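Teaching a bin pick by remote control

Guide 3 in the Gristitz rack series
By Seren Ellis

This guide covers recording demonstrations for a single pick: one can, one tray, one hand. You should already have the arm homed and the glove paired. If you haven't done that, go back to the setup guide first.

Before you start

Put one object in the tray and leave the rest of the tray clear. Start with something upright and easy to see from the head camera. Set the arm to half speed in Ilinow and check that the stop button is within reach of the operator's free hand. The operator should watch the head camera view on the screen and ignore the rack itself. If you steer by looking at the real hand, you will use information the robot won't have later.

Recording the approach

1. Open a new session and name it after the object and the tray.
2. Bring the arm up from the left, high enough for the wrist to pass over the front rail.
3. Lower the hand into the tray on the left side of the can, thumb low.
4. Stop for a full second before closing.
5. Close the fingers slowly, lift, and end the recording.

The hand at the orange can, upper shelf:

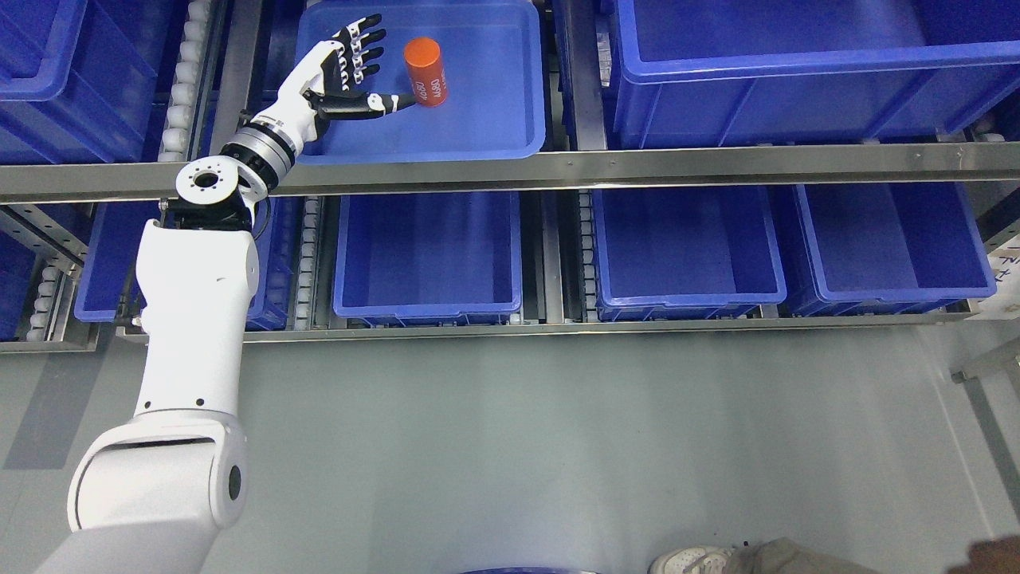
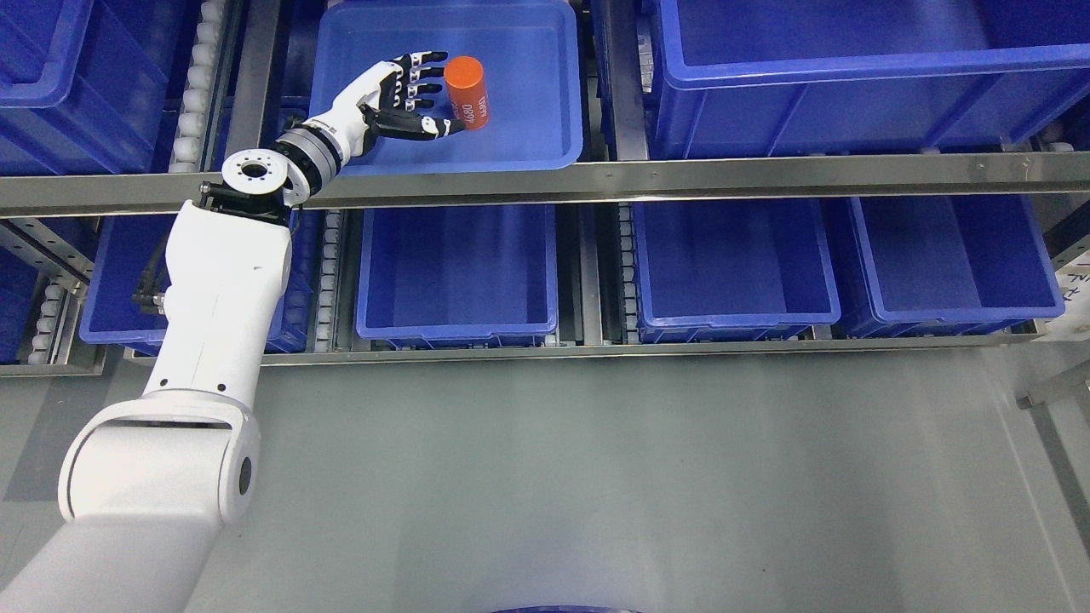
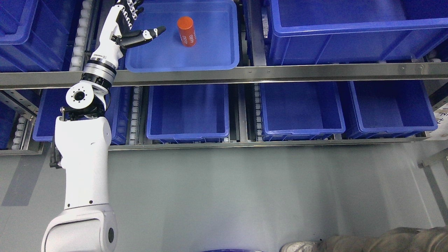

REMOTE CONTROL > GRASPING

Watch the thumb. Most bad takes come from the thumb tip touching the can too early and pushing it over. Open the thumb wider than feels natural on the way in, then bring it across last. If the can leans a little, keep going and save the take. The model needs a few of those. If it falls, stop and delete.

Move the can between takes. A few inches left or right is enough at first. Later, turn it so the printed number faces a different way.

How many takes

For this can we recorded 1054 takes and kept 569. The first version we trained used 293 of them and was fine with the can in the middle of the tray but poor near the rim. Adding more rim takes fixed most of that. I'd plan on two operators – hands get tired, and tired hands get jerky.

Checking your takes

Play each one back in Bratosine at double speed. Delete any take where:

- the operator backs out and tries again
- the wrist touches the rail
- the glove signal drops, even for a moment

Label the rest "upright" or "leaning" and export them to the Zabala folder. Keep the raw files until training is done, as the export can't be reversed.

Next guide: picking from the deep bins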